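The reading room at the top of the hill

You could live in Clenton for years and not know there was a library in it. There is no sign on the high street, and the door is up a side lane between a shoe mender and a house with a very fine fig tree. I had walked past it twice myself before I was let in by the keeper of the Berhe Reading Room, who asked me not to use her name ("people will write to me, and I am dreadful at answering") and who then talked to me, with great kindness and a good deal of tea, for most of a Sunday afternoon.

The room was begun as a subscription library, which meant that you paid your share and had your say in what was bought. "And my goodness, they had their say," she told me. "We have the minute books, and there is a quarrel over a set of sermons that goes on for eleven pages. You can see the handwriting getting worse as the evening wears on."

There are 929 volumes in the old collection, all in the one long room upstairs, on shelves that go right up to the cornice. I had expected more, and I think it showed on my face, for she laughed and said that everybody does. Another 700 or so were sold to pay for the roof before her time, and she still looks out for them. Three have come home so far, one of them from a box outside a charity shop at the seaside, and she paid a pound for it.

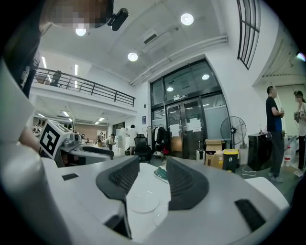

I asked what sort of books the first subscribers wanted. Travels, chiefly, she said, and after travels, farming. "They were a long way from anywhere, you see, and the road was bad all winter. I think they liked to sit by the fire and be taken to Lestska and back." Lestska, I should explain, is the subject of the room's best-loved book, a fat brown account of a journey there by a clergyman who seems to have been rained on the whole way and to have enjoyed none of it. It has been borrowed more than anything else on the shelves. The slip inside the cover has 211 names on it, and the last is her own.

"I took it home when I had flu," she said. "He complains about the soup on every other page. I felt so much better."

She did not set out to look after old books. She trained as a bookkeeper, and came up the lane one wet morning to get out of the rain, much as I might have done if I had been looking where I was going. The keeper before her was up a ladder with a duster and called down to ask if she would mind holding the bottom. "So I held the bottom of the ladder," she said, "and I suppose I've gone on holding it. That's twenty-two years."

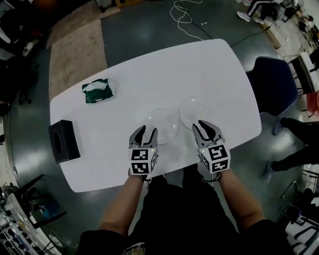

We went on to the smell, as one always does with old libraries. Hers is a mixture of leather, floor polish and something sweeter that she puts down to the glue. Visitors ask her if it can be bottled. She would like them to know that a strong smell isn't always good news, and that a musty book wants air and a dry shelf, and soon. She opens the windows on the lane side from ten until noon when the weather is fair, and keeps the blinds down on the other side all summer long, to spare the spines. The green ones have suffered most. There is a whole row of natural history that began life the colour of a billiard table and is now nearer to weak tea.

I wanted to know about the catalogue, which I had heard was a curious one. It is! Books are listed by the shelf they stood on when it was drawn up, and within the shelf by height, so that a treatise on bees stands next to a life of an admiral for no better reason than that they are both nine inches tall. She has been asked many times to put it right and has always said no. "You go in for one thing and come out with another," she said. "I found half of my favourite books by getting the wrong one down."

The Tridach bequest is the exception. It came in four tea chests, 149 books in all, nearly every one about rivers, and it was given on the condition that it should be kept together. It has its own bay beside the stove, with a low chair that she swears is the most comfortable in the county. I sat in it and I wouldn't like to argue. I got through a whole chapter on weirs before I remembered that I was supposed to be asking questions.

How many people come? Not a great many, she admitted, though it goes up and down. In July there may be a dozen in a day, most of them walkers who have seen the open door. In the winter she can go a week with just the regulars, who have their own cushions and their own opinions on the stove. It is those weeks she would miss, I think, if she ever gave it up. I asked her whether she had a favourite time of day and she took me to the end window, where the light comes in low at four o'clock and goes all the way along the gilt.

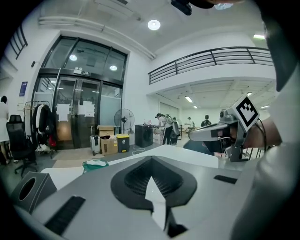 Berenice wondered whether the old books ought to be lent out at all these days, and had told the keeper so more than once, the Lestska volume being held together with tape in two places by now. The keeper has heard this before and doesn't mind hearing it again. "She's quite right about the tape," she said. "But they were bought to be read at home, by people who'd paid for them. I'd be sorry to be the one who stopped it." There is a compromise of sorts, in that nothing goes out in the rain.

She walked me down the lane herself when we had finished, and stopped to say good evening to the fig tree. I have put my name down for the clergyman. There are two people ahead of me.

Comments (3)

footsore_and_fifty
We were two of the July walkers! Went in to look at the map on the stairs and stayed until closing. The chair by the stove is every bit as good as you say.

Marl Lane
My grandmother was a subscriber and always said the sermons quarrel was never properly settled. Lovely to see it mentioned.

inkpot
Do they take donations of books, or only the ones that were sold? I have a box of river books that might like some company.

Recent pieces
A morning among the map drawers
The bookshop with two front doors
Old reading rooms worth a detour
On lending, and not getting back

Contact | All words copyright of the author | Back to top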